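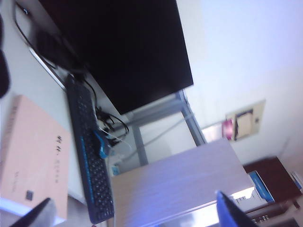

Wrist camera view at the desk station: monitor, keyboard and the box or book with Chinese lettering.

Stesida desk handling project
Progress report to the Lillico Fund, 12 January 2018

Work since the last report has gone mainly into collecting examples at the desk station. We now hold almost 3000 usable recordings, each one a person guiding the arm through a single short task from start to finish. The target for this stage has been met.

Recordings are made in sets of 20. Between sets the operator shifts the objects and changes the starting position of the arm, so that the system does not learn one fixed layout. Cables are left as they lie. The first trials in December used a cleared desk and the trained system did poorly when we moved it to an ordinary one, so those recordings have been kept apart.

We threw out 111 recordings after checking. Most had a gap between the camera and joint records. The fault was traced to the logging computer at Vivcombe and a replacement disk has been fitted. A smaller number were stopped early by the operator and should not have been saved.

Konstantinidis has delivered the labelling tool. It is slower than agreed on long recordings and they are working on this. Labelling is behind plan as a result, by five working days.

Spending is within budget apart from gripper fingers, which wear faster than we allowed for. We ask to move a small sum from travel to cover spares.

Next period: finish labelling, retrain on the full set, and begin recording at the second desk.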